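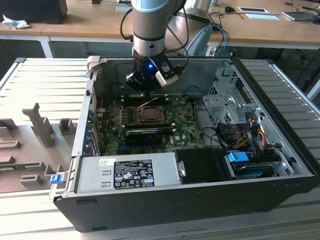 Minutes, Clasville PC repair club, 2024-02-12. I'm typing these up myself again, so forgive the rambling! We started with the old desktops from the Barnley library, and Trygve Tangen wants them sorted before August. We talked longest about the black one lying on its side with the panel off, mostly over its empty CPU socket. Trygve thinks a used processor is fine (so do I), and we agreed to spend up to $60 on it. The red, yellow and black power cables droop all around the drive cage, and I said I'd tie them back.

Next, storage. Rønning will rent us a shelf for $114 a year, which got a yes from everyone, me loudest.

The Virkine grant form is still half done. We're asking for $2000. Trygve has the form, I have the receipts.

Left for next time: the sign, new screwdrivers, who has the door key.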